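Projektwerkstatt Robotik
Bildergalerie zum Semesterprojekt „Sortieren und Übergeben“

Das Gilthorpe-Kolleg bietet die Projektwerkstatt Robotik seit September als Wahlpflichtkurs an. Die 18 Teilnehmenden befassen sich mit dem Greifen flacher und kleinteiliger Gegenstände sowie mit der Übergabe zwischen Mensch und Maschine. Die Veranstaltung wird von der Hellwig-Stiftung gefördert. 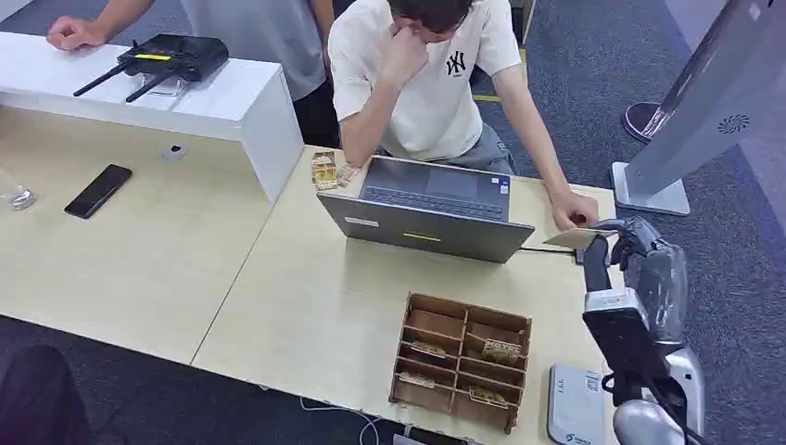
Grundlage der Bewertung ist ein gemeinsam erarbeitetes Protokoll. Jede Gruppe hat fast 230 Durchgänge zu dokumentieren; Fehlversuche sind mit Ursache und Uhrzeit einzutragen. Die Auswertung erfolgt mit der im Kurs entwickelten Software Dasico, deren Quelltext den Studierenden des Folgejahrgangs zur Verfügung gestellt wird.

Sicherheitsunterweisung und schriftliche Einverständniserklärung sind Voraussetzung für die Arbeit am Roboterarm.
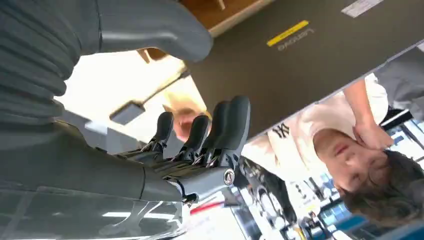 Mehrgliedrige Roboterhand, im Hintergrund ein Kursteilnehmer im weißen T-Shirt.

Die Abschlusspräsentation findet im Pornari-Saal statt, Beginn 18 Uhr. Anmeldungen für den nächsten Kurs nimmt das Sekretariat in Raum 77 entgegen.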